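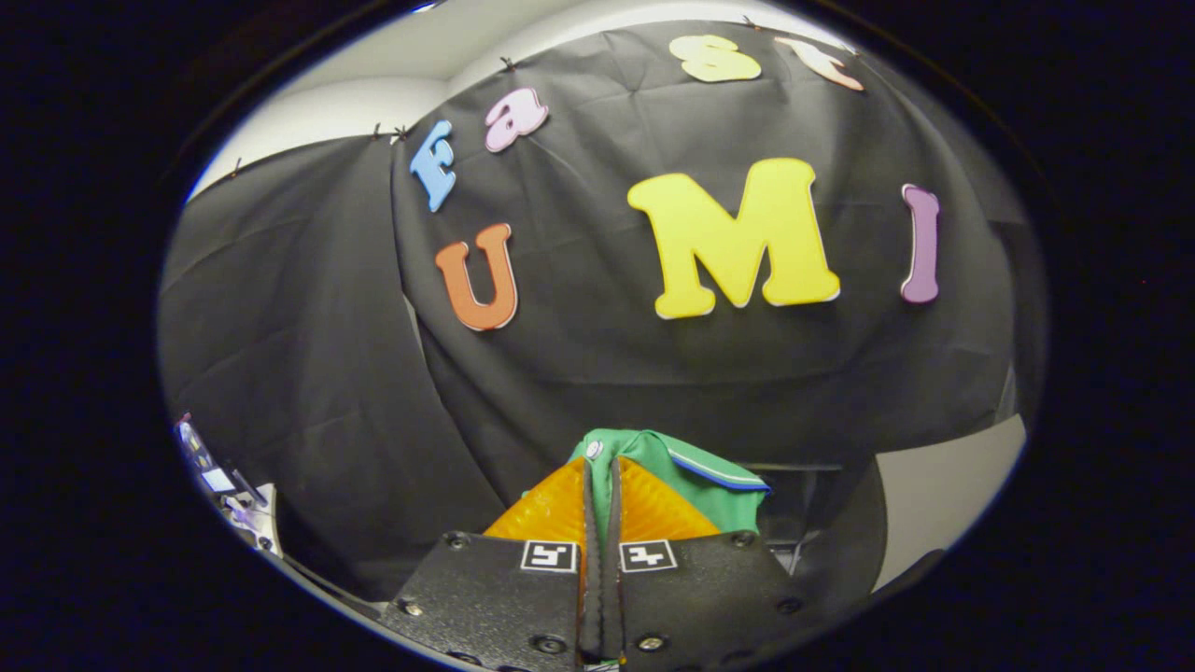
Drukilik are stopping their reed diffusers in the small bottle. I've had the email from them, so a few posts on what that means if you buy from my stall or the web shop. 17 Jul 2020

The small bottle goes first. The large bottle stays for now, in all the same scents apart from Fig Leaf and Wet Slate, which are finished in both sizes.

I have 11 Fig Leaf left and 16 Wet Slate. They're on the shop page at the old price. When they've gone the listing comes down and I won't be able to get more.

Refills are a separate matter. Drukilik say they will keep making refill oil for the large bottle only. It will go in the small one if you use a funnel, but you'll have some over, so keep the cap.

Reeds: the small bottle takes the short reeds. I still have plenty. You can also cut the long ones down with kitchen scissors, they work the same.

Several of you have asked about Tasov as a replacement. I stocked them for a bit in February. The scents are good but the bottles came with loose stoppers and I had to send a lot back. They say it's been put right. I've asked for a sample box and will post when I've had one open at home for a few weeks.

Nikzad is the other one. Stronger, more of a room spray sort of smell, and dearer. If you liked Wet Slate you probably won't like any of theirs. If you liked Fig Leaf, try the Green Tomato.

Someone asked if I'd buy up the last of the warehouse stock. I did look. The smallest lot they would sell was 1,605 bottles, mixed scents, no choosing. I haven't got the room or the money, so no.

Postage on diffusers is the same as before. They go upright in a card sleeve with the stopper taped. Please don't throw the stopper away when you unpack – you'll want it if you move house or go on holiday.

If you've got a standing order for the small bottle I'll message you before the next one goes out. You can swap to the large, swap to another make, or cancel. Nothing gets charged until you've answered.

Planddale market: I'm back on my usual pitch by the bus shelter, mornings only. Card or exact cash. The Fig Leaf will be online only as I don't want to sell the same bottle twice.

Candles aren't affected. Same range, same tins, and the lavender ones are back in.

Edit to the post about reeds: the black reeds are long only. The short ones come in natural.

Fig Leaf is down to four now. Wet Slate still all there.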